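Drerstead Election Office
October — Posted by the Office of the Clerk
Print | E-mail

1/ The Clerk has certified the petition to place the Billard recall on the ballot.

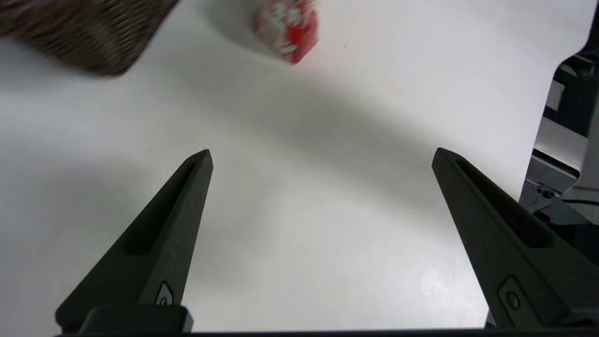
2/ Petitioners submitted 2,716 valid signatures — enough to meet the requirement in both the Utau and Saha wards.

3/ Either side may file a written challenge within 5 business days. Challenges sent by e-mail will not be accepted.

4/ The office will remain open until 8 p.m. on the final filing day. Two candidate forums will follow if the recall proceeds.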